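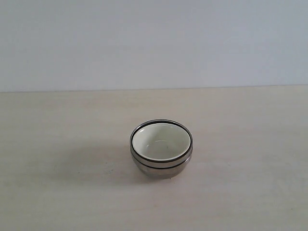 Last updated: 5/6/24

Niden adds small bowl to Drallska tableware range
By Magnus Aitken

Niden has added a small round bowl to its Drallska range. The interior is cream coloured with a faint gloss. A black band follows the rim, and a second black line circles the outer wall below a narrow silver band. The lower body is brushed stainless steel, tapering to a small base. Capacity is 300 mL and weight is 219 g.

The bowl ships in cartons of 2 through Kekico. A matching lid is scheduled for December.

14 shares | 0 comments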